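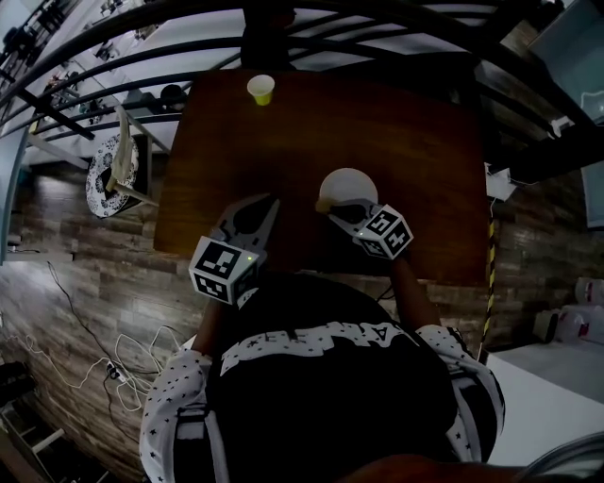
手持夹爪对比测试:夹取球形物体

本页说明如何用同一套动作比较两种手持夹爪的指面。A 组为 Cuvska 标准指,B 组为 Demlow 软指,控制器统一用 Peltonen,固件不低于 2.19。

准备

1. 操作者坐在桌前,双手各持一只夹爪,标记立方体朝上,不得被袖口或手腕遮挡。
2. 确认两侧立方体上的绿色指示灯均已亮起。未亮时重新插拔数据线,再执行一次配对。
3. 白球放在桌面中部,纸杯放在远端桌沿附近。
4. 录制频率设为 30 Hz,曝光锁定。

步骤

1. 左爪保持张开,停在桌面上方作为参考位。
2. 右爪从球的下缘接近,缓慢闭合,接触后停顿 2 秒。
3. 抬起,移至纸杯正上方,松开。球径大于杯口时只记录对准误差,不松开。
4. 归位,重复 19 次后更换指面。
5. 换指面后必须重新标定开合零点,否则两组开度数据不可比。

记录

每次填写闭合开度、是否滑脱、标记丢失帧数。单次丢失超过 30 帧的数据作废,补录一次。文件按“指面_手_序号”命名,存入 Hosico 目录。

常见问题

开度读数跳变:检查指根螺钉是否松动。
右侧标记频繁丢失:手腕内旋过大,肘部外展即可。
两侧时间戳不一致:以左爪为基准重新同步,不要在后处理中手动平移。

标定脚本由 Didier Pons 维护,修订于 22/4/23。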